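In Defense of Leaving a Thing Where It Is

My aunt Stamatia had a rule that you never walked out of a room with empty hands. Going to the kitchen? Take a cup. Going upstairs? There's a sock on the bottom step with your name on it. I grew up with that rule, I passed it on to my own kids, and I'm here to tell you I think it's a terrible rule and I've quit following it.

I'm talking about small stuff, the things that sit out on a surface while you're in the middle of something. An eraser. A checkered board. Some pale green thing lying flat that might be a tray or might be a folded cloth, who can say from across the room. I used to look at a surface like that and my fingers would itch!
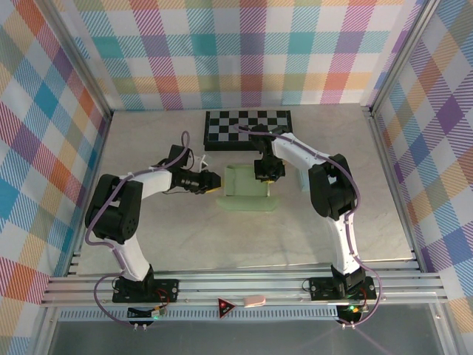

And what did the itching get me? I'd scoop up the eraser, drop it in the drawer with the 400 other things I'd rescued that year, and ten minutes later somebody would be walking around the house asking who took the eraser. (Me. It was always me.) My friend Lizeth Cuervo calls this robbing people politely, and I've never come up with a good answer to her.

I do like plaid, by the way, and I'll throw this in because it belongs to the same argument. People will say that if you want a space to feel calm you have to go plain, white walls, nothing on them. I don't buy it. Give me pink and teal and orange and yellow stripes going every which way on every side, and a few odds and ends in the middle look perfectly at home. Put the same odds and ends in an all-white room and they look like a mess. Half of what we call clutter is a background problem. I spent most of one November repainting a hallway white and I've been picking things up off its floor ever since.

The other half is distance. From the doorway I see "stuff," and stuff has to go. Get down close to one single thing, though, nose practically touching it, and it gets a lot harder to be rude about it. You start noticing an edge that's a little wavy, a nick near the top, a color you'd have called green a minute ago and now want to call blue.

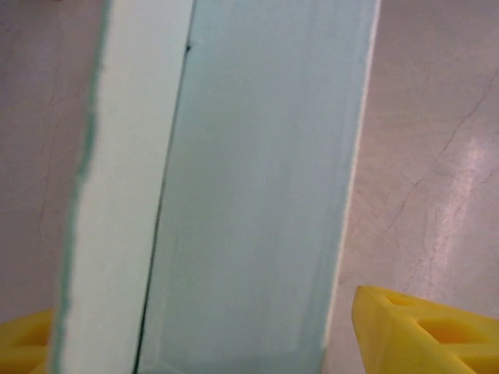
I tried this on Orlando Rivadeneyra, who lives next door and owns 31 storage bins, and he told me I was making excuses for being lazy. Maybe so! But he also spent an entire evening hunting through those bins for a tape measure, with the lids all over his driveway, and I had mine in hand because it was still on the windowsill where I'd used it last.

I do have limits. Dishes get done, and wet towels go on the hook. If food is involved I'm as strict as Aunt Stamatia ever was. But a project that's halfway along gets to stay out overnight at my house now, eraser and all, and whoever started it can find it in the morning.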